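Right, a few people have asked me whether the robots are coming for the parcel bench, so here's a thread. I pack and sort returns for a living, so I have Opinions.

1/ The job sounds like nothing. Bag out of the crate, turn it so it can be read, bag onto the belt. I can do it while arguing with Darragh Kavanagh about football (and I do, most Saturdays).

2/ This is the sort of kit that's having a go at it now, two arms and a fair bit of patience:

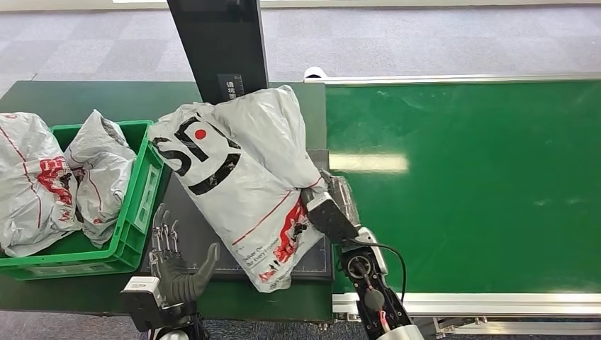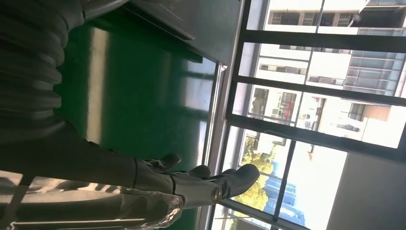
3/ Boxes I'd hand over tomorrow. A box has corners and stays the shape it was when you picked it up! A plastic bag slumps and folds over its own label, and the slippery ones are a pain even with human thumbs.

4/ My old place, Bastden, put 1139 parcels across one bench on our worst day in August. Two of us on it, and we weren't fit to speak to by teatime. Would I have taken help from a machine? Yes, and made it a cuppa.

5/ But it'd have to cope with the daft ones. The half-open bag, the one with a single sock in it, the one somebody's taped into a ball.

6/ As for the house, Tadhg Daly reckons we'll have them folding towels before long. I'd settle for one that empties the dishwasher and leaves my good mugs alone. Ask me again next year.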